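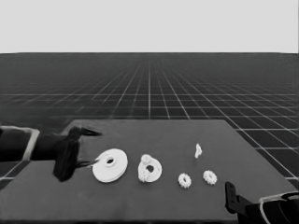
Mon 15 April

Chicken thighs again. Guido Marras wants the Irner probe signed off for the canteen kitchen before the weekend trade, and I'm not there yet.

Ran 8 thighs, bone in, same tray, same oven. Probe in the thickest part, our old dial thermometer right beside it. Target on both was 165 F. The Irner beeped first every time. Cut two open at the beep and they were pink at the bone. Pink doesn't prove raw, I know, and Trygve Berge has already reminded me of that twice. But the dial was still short of target on both, so I put them back in.

Irner's leaflet says the tip reads "core temperature in any cut." Any cut is a big claim. Push it in too far and it's reading bone, and the leaflet has no drawing of where the sensor sits on the shaft.

Preltell logger: lost 7 minutes in the middle of the run. Trygve blames the battery. Maybe. It did the same in December on a new one.

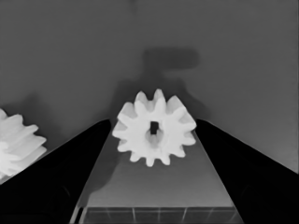

Ice water and boiling water check

Dial: 32 in ice, 212 at the boil. Fine.
Irner: 33 in ice, 215 at the boil. So it reads high at the hot end, and high is the wrong way to be off with poultry.

Guido's idea is to set the alarm a few degrees up and call it done. I don't like it - two points on one day is thin, and the offset could drift. Would want to see the same numbers on a second unit first. Garkari has one on the shelf, 60 dollars, asked them to hold it.

To do
Repeat with the second probe, boneless and bone in
Fresh battery in the Preltell, write the date on it
Ask Insaurralde if their thighs come in part frozen, center of the tray felt stiff
No sign-off on the Irner until then - kitchen keeps using the dial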